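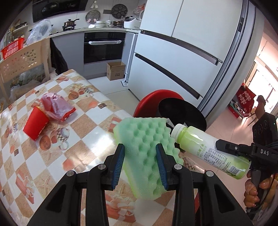

Photo: Senan Hanrahan

I have lived with this kind of kitchen for many years, where the table is also the desk, the post office and the place for every bag that comes home. In May I decided to make one small rule. Before I cook in the evening, the table must be clear down to the cloth.

The cloth has teapots, cups and starfish on beige and white squares. I do not know who thought that starfish go with tea, but I like it and I would not change it for a plain one.

My order is always the same. First the drinks go away, then the paper cups go in the bin, then I look inside the plastic bags. I used to throw a bag away without looking, and once I lost a receipt from Kartha for 564, which I needed for the guarantee. Small cards and papers go in one drawer and I read them at the end of the month.

The sponge comes last. I prefer the green kind with bumps, and when the edges begin to fray I keep it for the table only and take a new one for the dishes. My aunt in Plokau boils hers, but I have not the patience. For this cloth I use a little warm water and almost no soap, and I wipe from the middle to the outside.

All this needs 9 minutes if I do not stop to read the post. The counter with the rice cooker is a different problem, and the box on the floor also. I will write about them when I have done something about them.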